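4. Mounting height and letter loss at kerbside boxes

4.1 Sites and boxes

The trial ran on two residential roads in Platton and one lane outside Dalgleish. All the households taking part already had a post-mounted mailbox at the edge of their plot, and none had a letter slot in the front door. We supplied 40 boxes of a single pattern, the Tustix standard, each with a separate open-ended newspaper holder fixed beneath it. The boxes were fitted to the existing posts where these were sound. Where a post had rotted at ground level it was replaced with one of the same section, set in rammed gravel.

Height was measured from the road surface to the floor of the box. We did not measure from the verge, as earlier work on the subject has tended to do, because verges in Platton are often banked and the carrier reaches the box from a vehicle. On the Dalgleish lane the two measurements came to nearly the same thing. Residents were asked to leave the height alone for the length of the trial, and most did. One post was struck by a reversing van in March and put back slightly lower; we kept it in the sample under its new height.

4.2 What was recorded

Each household kept a card inside the front door and noted three things: whether the box door was found shut, whether any post was damp, and whether the newspaper had come out of its holder. The cards were collected by hand. In all, 356 were returned in a state that could be read. A further 2 had been through the wash and were set aside.

We did not ask people to judge how damp an item was. In the pilot work at Grutulton we had offered a scale, and neighbours with the same box on the same morning gave very different answers. A plain yes or no gave less detail but was filled in more often.

Deliveries were not watched. It would have been possible to put an observer on each road, but carriers change their habits when someone is standing on the verge, and the door-shut figures would have been worth very little.
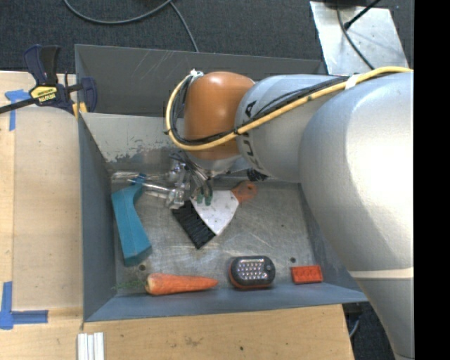
Figure 4. Robot arm over a grey metal bin.

Rekha Rajput objects that the door-shut figures are weak in any case: a door found open at six in the evening may have been closed properly by the carrier and opened since by wind, by a child or by the householder on the way to the car. She would prefer to see the catch itself tested, box by box, before anything is said about height.

We accept part of this. The cards cannot tell us when a door came open. They do cover every height in the same way, though, and wind and children ought to affect high and low boxes on the same road to a similar degree. A catch test was carried out on one spare box, which was opened and closed 1,000 times on the bench and still latched at the end. We do not claim that a single box stands for the rest, and a fuller test of the catch would be a useful piece of work for someone else to take up.

4.3 Results by height

Boxes in the lowest group were found open more often than those in the middle group. Carriers who spoke to us afterwards said that a low box has to be pushed shut with the fingertips from the driving seat, and that a door which feels closed may not have caught. The highest group did no better than the middle one, and two residents in it complained that they could not see to the back of the box.

Damp post followed the same pattern, with one exception. The boxes on the open side of the Dalgleish lane took in rain at every height, whether or not the door had been shut. Here the hinge side faced the weather, and water came in along the fold. Turning the box on its post was not an option, as the door has to face the road.

Newspapers came out of the holder more on Saturday than on other days — the weekend edition is thicker and was often pushed only halfway in. Height made no difference to this that we could find. A deeper holder would probably help more than moving the whole assembly, but the bracket supplied with the box does not allow for one, and we did not alter it during the trial.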